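4.3 Adding a building to the local heritage register

Before you start, have the property number and at least one map reference to hand. "Next to the old bakery" is not a map reference, however well everyone in Zuslow knows the old bakery.

1. Sign in to Grelutura and choose New Place.
2. Enter the property number. If it is refused, try it without the spaces.
3. Pick a building type. Former shops that became houses and then shops again go under Shop.
4. Give a construction date. Where the rate books and the date over the door disagree, enter both and say which you believe.
5. Write the statement of significance. The box holds 4,000 characters. Most buildings need fewer, including the Kullar Street drill hall, whose entry filled it twice.
6. Press Save Draft, then Submit for Review.

Note: The short summary is limited to 200 characters. "Fine example of its type" uses up 24 of them and tells the reader very little.

Caution: Do not press Withdraw to go back a page. It withdraws the place, and restoring it takes form 49 and a good deal of patience.

If the place already has a Chaudhary survey number, type it in the Previous Listing field. Numbers above 194 were issued in the November revision and need the letter R in front.

Section last revised 4/8/19.

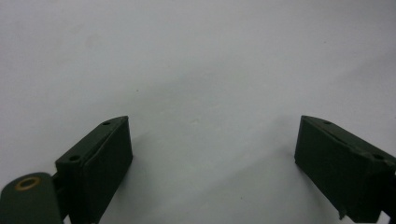

Local Heritage Register Team, Planning Department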